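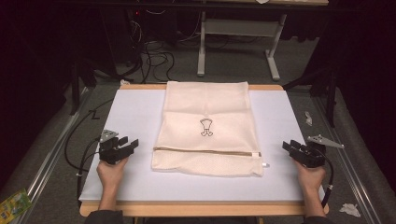 Figure 1. Mesh laundry bag on the white board, with one hand-held gripper on each side.

Comparing Two Finger Pads for Folding Thin Fabric
Kelechi Ibrahim, project report, April

In this project I compared two kinds of finger pads for our hand-held grippers. The first is the hard pad, which we call Polar. The second is the soft pad, called Ekpo. The task was to fold a mesh laundry bag one time and lay it down again. I chose this bag because the mesh is thin and the zipper makes one side stiffer than the other.

Every pad was used for 20 folds, with the same person holding both grippers. Each gripper has its own camera, and there is one more camera at head height. All recordings were saved with the Sikovine software. After removing the time between folds, 3730 images remained for the Ekpo pad.

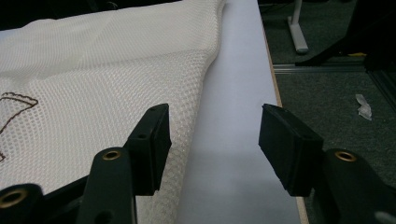
The most difficult moment was the first pinch. When the fabric lies flat, the fingers must press a little on the table before they close — otherwise they slide over the mesh and take nothing. With Polar I had to press harder, and in 2 folds the bag moved away from me. I marked 507 images where the pads hide the edge of the fabric, and these were not used in the comparison.

I prefer Ekpo for this task. I did not measure the closing force, so I cannot say how much of the difference comes from my own hands. The next test should use the Ondon controller, with the same bag.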